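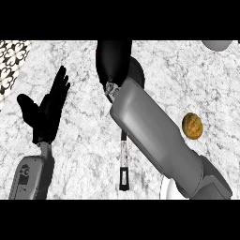
Attachment 1: marble worktop, grey veining

Ticket: Worktop sample colours printing too warm
Product: Flutisard
Status: Solved

Fongchan Luangrath wrote:
Hello! I'm putting together a kitchen catalogue, 22 pages of lovely stone, and every white marble comes out of the printer a bit peachy. Screen looks spot on. Images are all 300 dpi.

Support wrote:
Great project! Please open Print Setup and tell us which paper profile is ticked.

Fongchan Luangrath wrote:
It says Trikden Gloss — but I'm on Cloutier matt! Switched it over, ran page four again and the greys are properly grey. So pleased, I've got up to 1,000 copies to run by Saturday. Can I save this as the default?

Support wrote:
Yes, tick "Keep for this printer" and press Save.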